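Drying and Polishing Small Stainless Steel Pans

Water left on stainless steel dries to a white mineral film. On a small saucepan the film shows first on the floor of the pan and where the handles meet the wall. The steps below apply to uncoated stainless steel only.

You will need:
Two microfiber towels, 300 gsm or heavier
White vinegar
Dish soap
Warm water

1. Wash the pan with soap and rinse both sides. Soap residue streaks when polished.

2. If a film is already present, mix 50 ml of vinegar with an equal amount of water. Pour it in, swirl until the floor is covered, and leave it for 2 minutes. Rinse well.

3. Fold the first towel in four. Blot the floor of the pan, then wipe the wall in one direction, bottom to rim.

4. Dry the handles separately. Wire loops hold water at the joints — push a corner of the towel through each loop and pull it back and forth.

5. Set the pan on a dry surface. A wood countertop should be wiped first, along the grain.

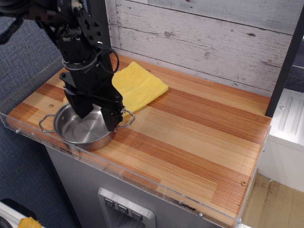
Small two-handled saucepan on a wood counter, folded yellow microfiber towel behind it.

6. Polish the interior with the second towel, dry, using light circular strokes. Refold to a clean face when the cloth starts to drag.

7. Check the floor of the pan under a lamp held low to one side. Repeat step 6 on any dull patch.

Notes

Do not use steel wool or scouring powder on a polished interior. Scratches from either are permanent without machine buffing.

Wash microfiber without fabric softener, which coats the fibers and reduces absorbency. Air dry or tumble on low.

Rainbow discoloration is heat tint, and the vinegar mix in step 2 will usually remove it.

Text: Godfrey Mrema. Revised in June by Mercy Tanui — blotting moved ahead of wiping in step 3.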